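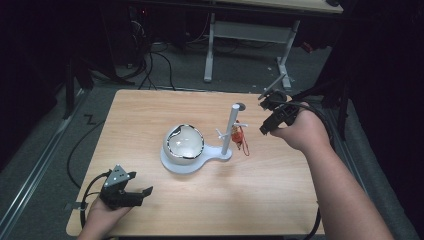 The Clotance Catalogue is a set of structured records covering the sculptures and wall works of the painter and object maker Elin Wynne, prepared by the Desevach Study Room. It is intended for curators, students and registrars who need consistent descriptions of mixed-material works. Wynne often places a found or manufactured item on a support that changes how it is read, much as a clear glass sphere set on a white stand begins to look like an exhibit, and the records therefore treat the support as a component of the work.

## Contents

The current release holds 376 records. Of these, 226 describe freestanding works and the remainder describe works intended for the wall. Each record gives the following fields:

- `title` and `series`
- `support`, entered separately from `medium`
- `components`, in order of attachment
- `condition_note`, where one exists 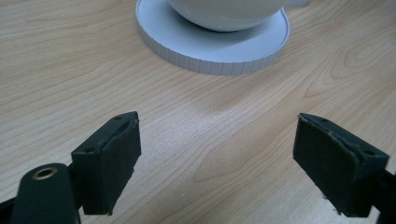
Dimensions are given in centimeters, height first. Works in the Sinaga series were measured without their brackets, and users comparing them with earlier lists should expect small differences.

## Sources and review

Descriptions were drafted from the artist's inventory cards and checked by Hoi-yan Su against the works in storage. A total of 122 records have been checked twice. 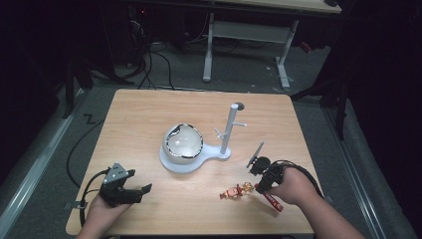
Records for the Zernurov series rely on the cards alone and carry the value `unverified`. These should not be cited in loan agreements or condition reports.

## Updates

Corrections may be sent to the Study Room in writing, quoting the record number. The next revision is planned for April.

Last revised: 2nd September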